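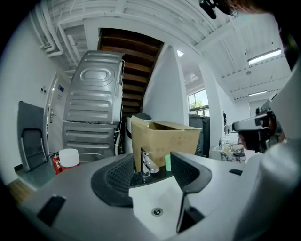

Section 2. Utility Area, Lower Level

This section reports on the lower-level utility area of the Dromgate building, the second of the two spaces funded under the Montes Small Premises Grant. It covers the period since our last report and should be read with the expense schedule already submitted.

Sink and counter. The white basin and single-lever faucet are in place, set against the dark countertop. Clumon supplied the basin and completed the plumbing connection under its original quote. The counter behind the sink is still being used for storage, including an open cardboard box and a white cylindrical container. These items will be moved to shelving once it has been delivered.

Laundry equipment. The front-loading washing machine stands beyond the sink with a second gray appliance stacked above it. Hoses and wiring at the edge of the stack remain exposed. Zekier has been asked to enclose them in a removable cover so that the connections can still be reached for service. The cost will be met from the existing maintenance line.

Floor and access. An office chair and a fire extinguisher currently stand near the white door. The extinguisher is on the floor and will be mounted on a wall bracket. The chair will go back to the upstairs office. We intend to keep the approach to the door and the area under the wooden staircase free of stored items, and a notice to this effect will be added to the building rules.

Lighting. Fluorescent fixtures serve the ceiling on this level. No changes to the lighting are proposed in the current grant year.

Budget. The award for this space was $3,000. Of the 39 items on the original work list, 12 remain open. Most are minor and concern storage, labeling and paint touch-ups. We do not expect to request additional funds.

Next steps. Shelving will be installed first, followed by the hose cover and the extinguisher bracket. Staff will then clear the counter and update the inventory. The remaining receipts will be sent to Montes with the final report.

Submitted Mar 2, 2020
Dromgate Facilities Office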